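Keep the Disc

The case for physical media is usually made by collectors, and collectors make it badly. They talk about sleeve notes and shelf appeal. I would like to make it on narrower grounds: retention, access and cost, from the point of view of someone who has to produce a recording or a manual years after it was issued.

Ternwood, the county music library where I catalogued for 17 years, held a little over 1,000 titles on disc when I left. It also had a subscription to Prumo, a licensed audio service. The two were treated as equivalent in the budget. They were never equivalent in use. A disc in the stock could be lent, copied for preservation under the usual exception, and described once. A Prumo title could be withdrawn between one catalogue load and the next, and the record that pointed to it then pointed at nothing.

I checked this in February, over a sample of 60 subscription titles first listed two years earlier. Of these, 22 no longer resolved. A few had been replaced by remasters with different track timings, and for a lending library that may be tolerable. For a student who has cited bar and minute in a dissertation it is a fault. The discs for the same period were all on the shelf or on loan, apart from one that was overdue.

The common objection is decay. Pressed discs do fail, mostly through oxidation of the reflective layer where the lacquer is poor, and recordable discs fail sooner. But failure of this kind is local and can be tested for. An error-rate scan takes less time than playing the disc, and a rising rate gives warning. Withdrawal of a licence gives none that the borrower ever sees.

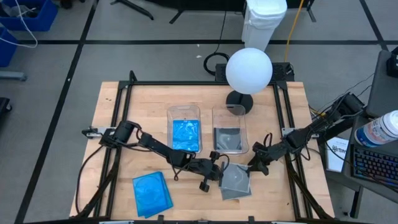

Eimear Brophy thinks I have the sums wrong. Her reply to an earlier draft was that shelving, cases, scanning and staff time are left out of every argument of this type, and that a small branch would do better to pay for access and spend what is left on opening hours. She added that most borrowers under thirty have nothing to play a disc on, so the retention rate is perfect and the lending rate is nil.

The second point is the stronger one, and I accept part of it. A disc without a drive is a coaster. The remedy is cheap, though: an external drive costs less than many reference books and can be lent in the same bag. Reijo Pelkonen ran such a scheme at his own branch and found that the drives came back more reliably than the discs did.

On the first point I disagree. Storage is a visible cost and subscription is a recurring one, and budgets are poor at comparing the two. The Ó Conaill bequest, a set of field recordings given to us on disc, has needed one change of cases and one round of scanning since it arrived. If it had been placed with Trisis, the hosting firm proposed at the time, we would have paid every year for the right to keep what we had been given.

I would not cancel the subscription. It is good for breadth, and for requests that will be made once and never again. But anything a library expects to be asked for in twenty years should be bought outright where it can be - and the catalogue record should say plainly which of the two it is.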